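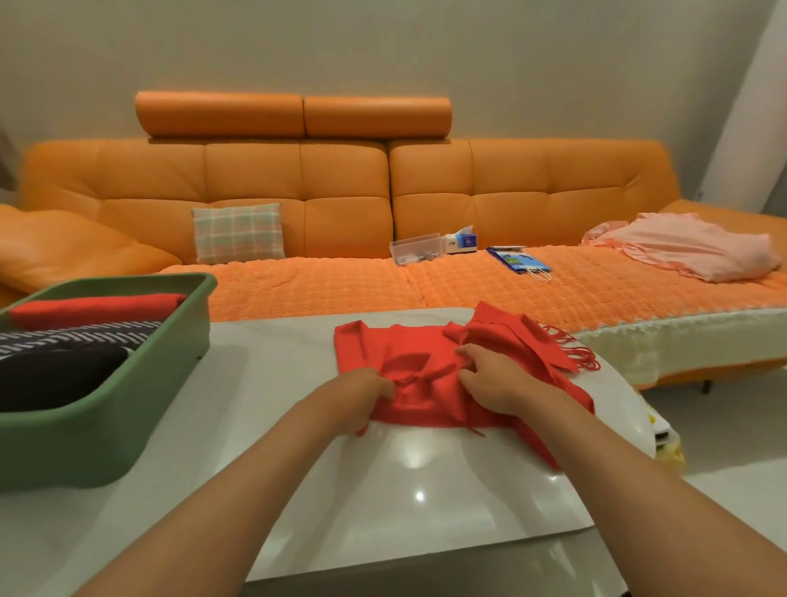
A morning of folding at the Undthorpe open house

I had been meaning to go to one of the Undthorpe open houses for a long while, and in January I finally got myself organised and went. The idea is a simple one. The old Rokgate mill buildings have been turned into flats and small workshops, and once or twice a year a few of the households and makers open their doors, put the kettle on and show whatever it is they are good at. There was bookbinding, there was a man's entire collection of seed tins, and on the second floor, at flat 18, there was a morning of folding and putting away. Naturally I went to the folding.

I should say that I'm not a tidy person. My scarves live in a knot on the back of a door, and my T-shirts go into the drawer in whatever shape they come off the airer. So I walked over from the Khalaf bakery (a cheese bun in one pocket, very good, get there before ten if you want one) feeling a little like somebody on the way to the dentist. The stairs are steep, and the signs are handwritten and not all of them agree with each other, but you get there in the end.

The first thing that struck me was the sofa. What a sofa! It's orange leather, all tufted into squares, and it takes up nearly the whole width behind the table. There's a bobbly orange throw over the seat with a cream crocheted border, and a checked pillow in pale green, cream and pink that I would happily have taken home. I have been in plenty of show homes where you feel you oughtn't to breathe, and it was a relief to be somewhere with a box of tissues on the seat and a clear plastic box of bits and bobs next to it, just as there would be at mine.

All the work was done on a shiny white table in front of it, with a sage-green plastic bin to one side. I loved the way the bin was packed, with the folded things standing upright in rows, so you could see the red, the black with white diagonal stripes and the plain black all at once. I know people have been filing their clothes like this for years and I am very behind. I had always assumed it would all topple over the minute you pulled one out, and I still half suspect it might.

The scarf was the part I had really come for. It was a coral-red knitted one with a fringe, and anyone who owns a fringed scarf knows what a nuisance that fringe can be. The advice was to pinch the middle of the bundle with one hand and tuck with the other, and to leave the tassels until last. I had a go myself later on and made a sort of sausage. My second attempt was better, or at least flatter, and a kind lady beside me said hers at home looked much the same.

We also spent a good while on T-shirts, and this was where I learned the most, as I have been rushing the dull bit all my life. You lay the thing out wide and you smooth it, properly, with both palms and your fingers spread, working away from the middle. Only then do you start turning edges over. It takes no time at all and I'd never once bothered.
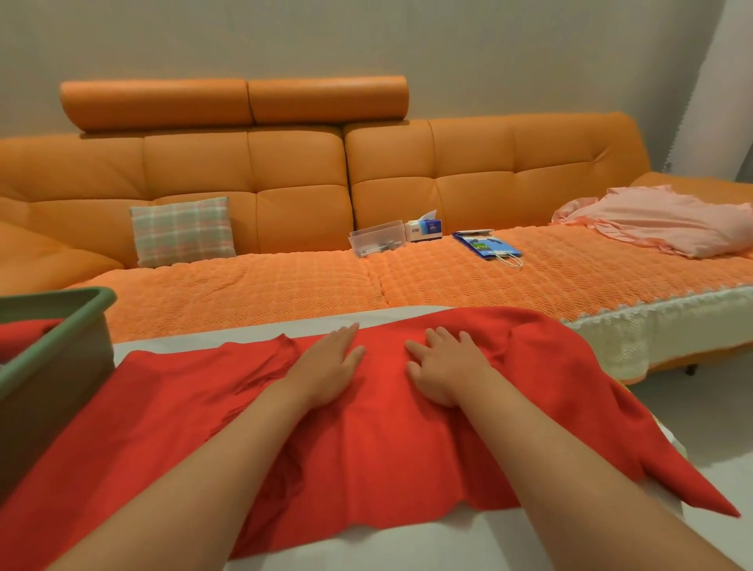 Smoothing with both palms, the top edge already turned over in a band.

After that came tea, and a long and rather heated conversation about whether sleeves should go in first or last (I'm a sleeves-first convert, for now). Somebody wanted to know about fitted sheets and was told, very firmly, that fitted sheets were a separate morning.

A few practical things if you are thinking of going. Entry is free, and a cup of tea is 50p in the tin. The 355 bus stops at the Rokgate end, and from there it's a short walk along the wall to the main door. Don't follow the sign for the Skoltel yard, as I did, or you will end up among the recycling bins. There is a lift, but you have to ask for it at the desk. Wear layers, because the stairwell is bitter and the flats are lovely and warm.

I stopped in at the bookbinding on my way down and bought a small blue notebook I didn't need. The scarves are still on the back of the door as I write, but I did do the T-shirt drawer that same evening, and it shuts.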